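Chapter 4
Surfaces and Light

Most people judge a room by its walls and floor. The surfaces where work gets done, such as desks, counters and benches, get less thought, although the eye rests on them for hours at a time. This chapter looks at how the color and finish of a work surface affect the way we see what is placed on it.

We begin with reflectance, the share of incoming light that a surface sends back. A matte black board returns very little. A white one returns most of what reaches it, and spreads that light onto nearby objects as well. A dark tool laid on a pale surface has a clear outline, and a small part is easy to find. The same tool on a dark bench can almost disappear, even under a strong lamp.
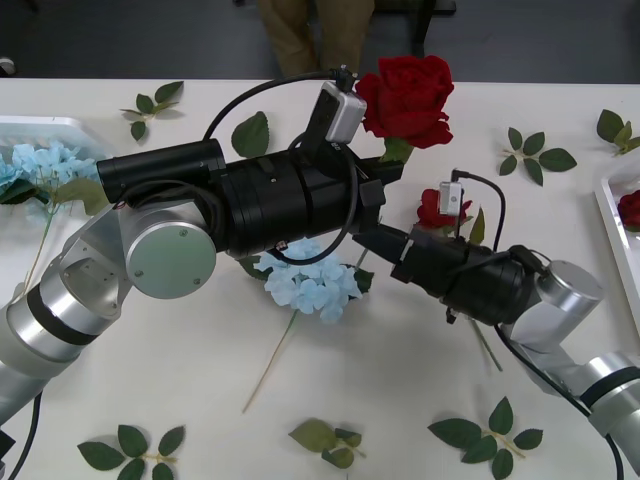

Figure 4.1 Black and silver equipment over a white tabletop.

Contrast has a cost. When the surface is much brighter than the things on it, the eye adjusts to the surface, and detail inside the dark objects is harder to make out. Glare adds to the problem if the finish is glossy. Section 4.2 explains how to tell glare from plain brightness, and why moving a lamp often does more good than dimming it.

The case study for this chapter comes from Nesitz, a town where the repair firm Trokia fitted out a shared workshop. The designer, Saoirse Mac an tSaoi, tested 46 samples of paint and laminate under the same lamp before choosing two. Her notes, reprinted at the end of the chapter, are worth reading early — they show how often her first choice was wrong.

Before you go on, review the terms "illuminance" and "luminance" from Chapter 2. You will need both for the exercises, and they are easy to mix up.

4.1 Measuring Reflectance

Reflectance is written as a number between zero and one, or as a percentage. A surface with a reflectance of 48 percent sends back just under half the light that falls on it.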